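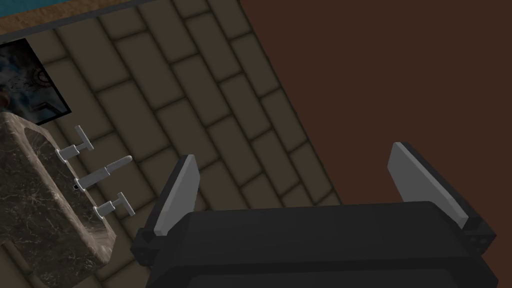 How I fix a door that won't latch

Every August my laundry door stops clicking shut, and every August I put off fixing it. It's a half-hour job, so grab a cuppa and let's go!

First, rub a bit of lipstick on the end of the latch bolt, shut the door as far as it'll go, then turn the handle and let go. The smudge shows you where the bolt is hitting the strike plate (mine was 2 mm too low).

Before you touch the plate, tighten the top hinge screws. I can't tell you how often that's all it needs – a saggy hinge drops the whole door.
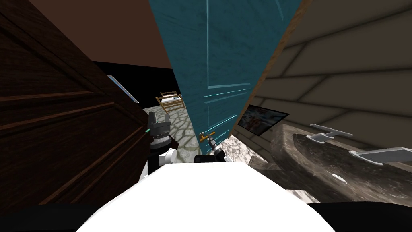 One reader wrote in to say that her hinge screws just spun round and round, and that matchsticks and PVA glue packed into the holes sorted it. Good tip, and let the glue dry overnight.

Still not catching? File the bottom edge of the plate opening, a few strokes at a time, testing as you go. Finish the filed edge with 80 grit paper and pop a dab of graphite on the bolt.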